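Search this site Go
Print this page | E-mail this page

Laundry Robot Project - What Went Wrong in January
by Zoriana Antoniuk

So this is the part of the report I was dreading a little, but my advisor said the failures are the fun bit to read, so here goes! Our job was to get the arm (we call it Masanja) to open the washer door, take the clothes out and drop them in the basket. Opening the door went fine for weeks. Then on run 1214 it pulled on a door that was still locked, kept pulling, and tripped the joint limit so hard that the whole base slid sideways.

I hit the stop button and then just stood there for a bit - my hands were shaking, I'm not going to lie. The log said the force reading had frozen 200 milliseconds before the pull started, so the arm thought it was touching nothing at all.

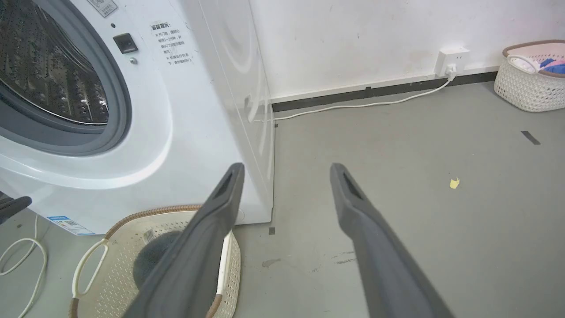 What we found

The sticker on the front of the washer has instructions in Chinese about opening the door and waiting one to two minutes. We had all walked past it a hundred times (me included!) and our script didn't wait at all. That was mistake one. Mistake two was mine: I had set the gripper node to reuse the last good force value when a message dropped, and never told it to give up.

What we changed

The script now waits the full two minutes before it reaches for the door. If the force value goes stale, the arm stops and opens its fingers. I also marked the base position on the floor plan so we can check for sliding between runs.

We were up to run 1730 when I wrote this, with no more locked door pulls. The dropped messages still happen, mostly when the Grurell logger is running - I'm looking at that next.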